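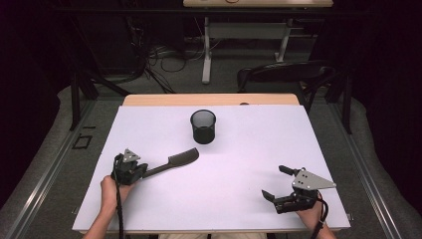
Right, small rant about credit notes, because I've spent my whole Tuesday on one and I need to tell someone.

Quick version for anyone who doesn't do invoices for a living: a credit note is the bit of paper that says "we billed you too much, knock this off". You don't delete the old invoice. You never delete the old invoice!!

So. June, we bill Gilmartin for 31 cartons. They got 26. Fair enough, it happens, the other five were still sitting in the Warotbridge unit with someone's coat on top.

Their accounts person (Myfanwy Ruddock, lovely, very patient with me) rings up and asks for a credit note. I say yes of course. I then go on holiday. You can see where this is going.

While I'm away somebody "helpfully" cancels invoice 2355 and raises a brand new one, 3533, for the right amount. Sounds tidy, doesn't it? Except Gilmartin had already paid 2355 in full.

So now their payment is matched to an invoice that doesn't exist, the new one is showing as overdue, and the system has been sending them reminder emails. Every week. With the red banner. I could have crawled under the desk.

What should have happened: leave 2355 alone, raise one credit note for the five missing cartons, put the invoice number on it, say why in plain words, send it. Ten minutes, including the kettle.

Also please put the VAT on the credit note if there was VAT on the invoice. I had one from a supplier last month with just a total and "sorry!" typed under it. Sweet, but I can't do much with "sorry!"

Yuto Yoshida sat with me after lunch and we unpicked the lot, reversed the cancellation, killed off 3533 properly and did the credit note. Myfanwy has it now and wants it taken off their next order instead of refunded. Suits me.

Reminder emails are switched off for them as well. I've checked twice. Going to check again before I go home.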